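Tomar hold Fisach 2-2 after switch to back three

Tomar came from two goals down to draw 2-2 with Fisach at Gasimia in front of 918 spectators, with both of their goals following a change of shape at half-time.

Fisach started in a 4-3-3 and found the same route forward several times in the opening 20 minutes. Left back Riku Hattori stayed level with the center backs during build-up, which drew Tomar's right winger high and left space behind him. Aatos Leinonen dropped into that space from the left of midfield, received on the half-turn and played early passes into the channel. The first goal came from one of these passes, cut back for Apolinar Cervantes to finish from the penalty spot. Cervantes added the second from a corner, losing his marker at the near post.

Tomar's press was the main problem. The two forwards closed the center backs on straight lines and did not cover the pass into the holding midfielder, so the midfield behind them had to choose between stepping up and protecting the back four. It mostly did neither.

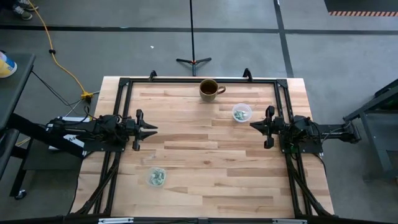

At the break, coach Shigeru Hattori removed a winger and moved to a 3-4-1-2. The extra midfielder, playing behind the forwards, was assigned to Fisach's holding player. The right wing-back could now press Riku Hattori directly, with the outside center back following Leinonen into midfield. Fisach went long more often and lost most of the second balls.

Both Tomar goals started on the right. The first was a low cross turned in at the far post by the opposite wing-back. The equalizer followed a throw-in deep in the Fisach half, headed on and volleyed in from the edge of the six-yard box.

"We had the right distances between the lines after half-time," Shigeru Hattori said. "Before that the first line was pressing alone."

Fisach assistant Setsuko Koyama said her side had been slow to adjust. "The pass into the right channel was free for a long spell and we kept playing left."

Tomar's next match is away to Follari.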